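Getotano Gallery
Small storage things: baskets, bottles, shelves
Page 2 of 2

Welcome to the second page of our gallery. On the first page we showed the big cupboards and the long tables in the front hall. On this page we come to the small things, which in my opinion are the more interesting ones, as they pass through our hands every day.

Getotano is a shared storeroom in the Bedora building. We lend household items to people who have just moved into the neighbourhood and have not yet bought their own. The list of items has 1559 entries at the moment. Most of them are plain: bowls, hooks, jars, cloths, baskets. Many visitors asked us how we keep such ordinary things in order, and for this reason the gallery was made.

A few words about the baskets. We began with cardboard boxes, and it was a mistake. They became soft in the damp season, and one could not see what was inside without lifting the lid. In July we changed to plastic baskets with holes. They are light, they can be washed in the sink, and the air goes through. I was not sure about the colours in the beginning, because I prefer everything in grey, but I must admit that a bit of colour on the shelf makes the work more cheerful.

Handles were discussed for a long time. Some of us wanted baskets without them, so that they can be put closely one beside the other. The others said that a basket without a handle is carried badly, with the fingers through the holes, and I was on this side. In the end we took the ones with handles – and I have not heard any complaint so far.
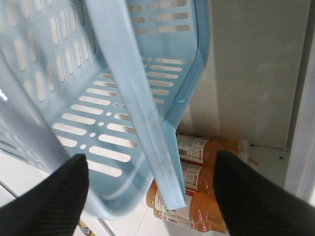
Light blue basket with its flat handle, and three orange bottles lying on the white shelf.

The handle has a thin ridge along its length and some greyish scuffs. Scuffs of this kind do not disturb us. We take a basket out of the lending only if it is cracked or if the handle does not hold anymore.

The bottom has long slots with rounded ends, and small round holes between some of the rows. For drying cutlery or clothes pegs such a bottom is very practical. For buttons or coins it is less suitable, and we put a piece of cloth inside.

Bottles are a separate chapter. Standing up they fall easily when somebody reaches behind them, so on a narrow shelf I like to see them on their side. If you borrow a bottle, please bring it back empty and with its cap. A bottle without its cap goes on the waiting shelf, sometimes for months!

How to borrow
You can take up to 30 small items at one time, for 100 days. Please write them on the card at the door, one line for each item. A basket and what is in it are counted separately, which surprises many people the first time. If you need the things longer, it is enough to tell us before the time is over, and we change the date on your card.

Labels and shelf paper come from Astau, the shop on the ground floor. The entrance to the storeroom is from the Ahn side of the building, by the grey door next to the bicycle racks.

Page last changed: March 12, 2020
Back to page 1 – Cupboards and tables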